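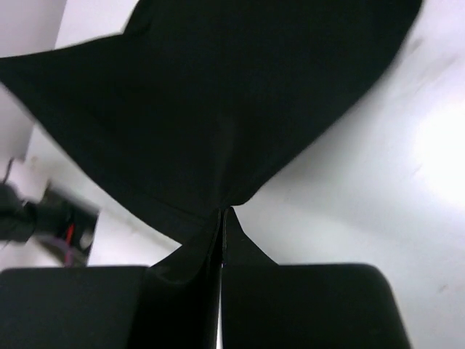

Keeping Black Cloth Black

Pernton Magazine, 21/12/2020

Black fabric is among the most demanding items in the household linen closet. It shows lint, chalky detergent residue and careless folding more readily than any other color, and a crease left in place for a season may remain as a pale line long after pressing.

The textile care department at Brirkex, which maintains 40 sets of black table linen for hire, reviewed its folding practice in March. Its revised guidance applies equally well at home. Cloths should be washed inside out in cool water, with half the usual measure of detergent, and dried away from direct sun. Ironing is done on the reverse, along the weave.

Folding begins on a clean, pale surface, where stray threads are easily seen. The cloth is lifted by a hem and allowed to hang for a moment so that the weight of the fabric draws out minor wrinkles. It is then folded in two, lengthwise, with the hems aligned before the hand is passed over the center. Pressing the fold flat is discouraged. A soft, rounded edge places less strain on the fibers.

Cloths in long storage should be refolded along new lines every 13 weeks or so. The department keeps no more than two to a shelf stack and lays unbleached tissue between them. Scented sachets are not recommended, as the oils may mark dark cotton.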